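Visit report: Stinwood Mill open day, October 2022
Prepared for the bakery group newsletter by Celeste Patrício

Stinwood opens its roller mill to outside visitors twice a year, in June and again in the autumn. I went to the second of these to look at the cleaning house, the break system and the small storage laboratory. Parking is on the gravel by the weighbridge. Bring flat shoes, as the upper floors are reached by open-tread stairs.

## Intake and cleaning

Wheat arrives by lorry and is sampled with a spear before tipping. The intake clerk tests each load for moisture and protein, and anything above 17 per cent moisture is turned away. Accepted grain passes over a separator, then a destoner, then an indented cylinder that takes out seeds of the wrong length.

After cleaning, the grain is damped and left to lie in conditioning bins. Stinwood holds hard wheat for longer than soft, but the guide would not give exact hours for either. 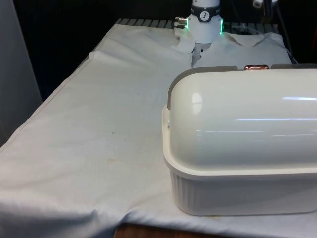 The bins are concrete with a smooth internal finish and discharge from several outlets at once, so that the first grain in is more or less the first grain out. The older timber bins were removed when the floor was relaid.

## Break and reduction

The break floor has fluted rolls in pairs, the two rolls of each pair running at different speeds. The bran is opened and scraped in stages, and the stock is sifted after each one. Reduction rolls on the floor below are smooth. Noise on both floors is considerable and ear defenders are handed out at the door.

The sifters are from Drilurel and hang on cane rods. Sieve covers are inspected every shift for tears. The guide had a rack of old covers for us to handle, with the mesh getting finer from left to right, and this was the most useful quarter of an hour of the tour. Stoneground flour is produced separately on one pair of stones, at 60 kg an hour, and is bagged by hand.

## Storage of bread and flour

The afternoon talk was on keeping quality. The main points:

- Wholemeal flour keeps less well than white, on account of the oil in the germ.
- Bread stales fastest at fridge temperatures. Room temperature or the freezer is preferred.
- A bread box should be large enough to leave some air above the loaf, and should be emptied of crumbs before each new loaf goes in.

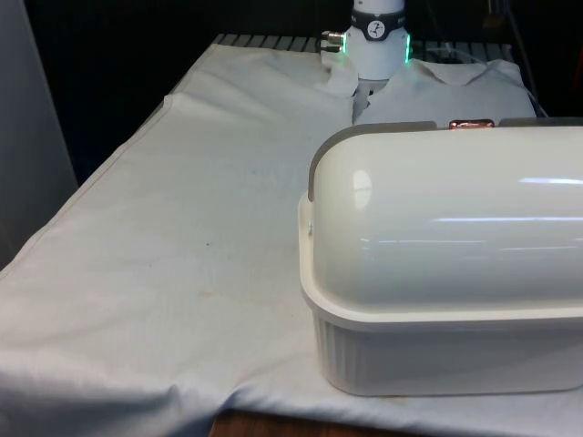 *White container with domed lid, on the cloth-covered table.*

There was a long question about vented and unvented boxes. A fully sealed box softens the crust and brings mould forward in warm weather. An open one dries the crumb. The speaker's advice was a loose lid for crusty loaves and a closer one for tin bread, with the box wiped out with diluted vinegar once a week and dried before use.
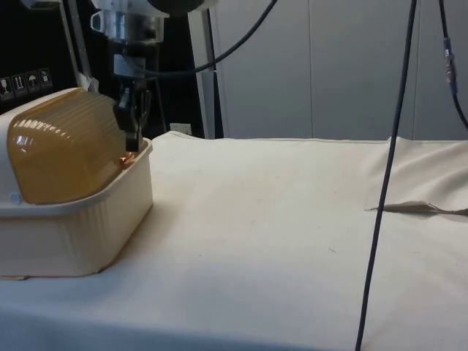
## Packing and dispatch

Retail bags are filled on a Garcia packing line and checked by weight. Trade sacks go on pallets and are wrapped. The warehouse holds 4,000 sacks when full and was well below that on the day. Stock is rotated by date code, and the code is printed on the base of the bag, where it is hard to read once shelved. I raised this and was told that the next print run moves it to the side.

Flour for the Plendley shops leaves in the early morning. The van is swept between loads and the sweepings go to animal feed along with the wheatfeed.
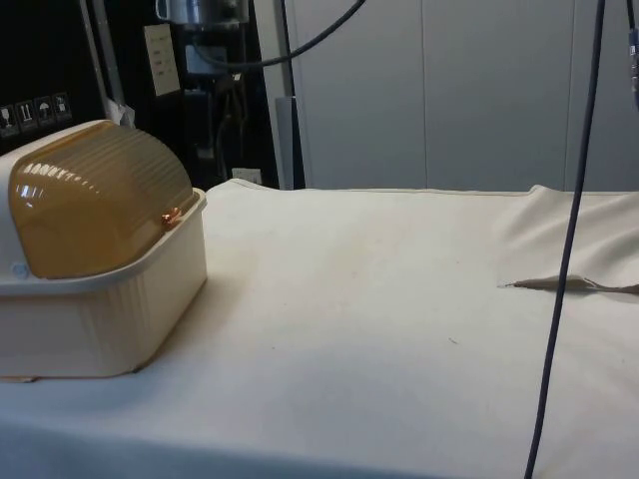 Pest control is by monitoring traps on every floor, with a deep clean at the annual shutdown. Trap records are kept in a binder by the warehouse door and visitors may read them.

## Practical notes

The tour takes 2 hours, excluding the talk. Booking is through the mill office. There is no lift. Tea is provided but lunch is not, and the nearest shop is in the village. The mill shop takes cards and sells the stoneground in small bags only; larger quantities need to be ordered ahead.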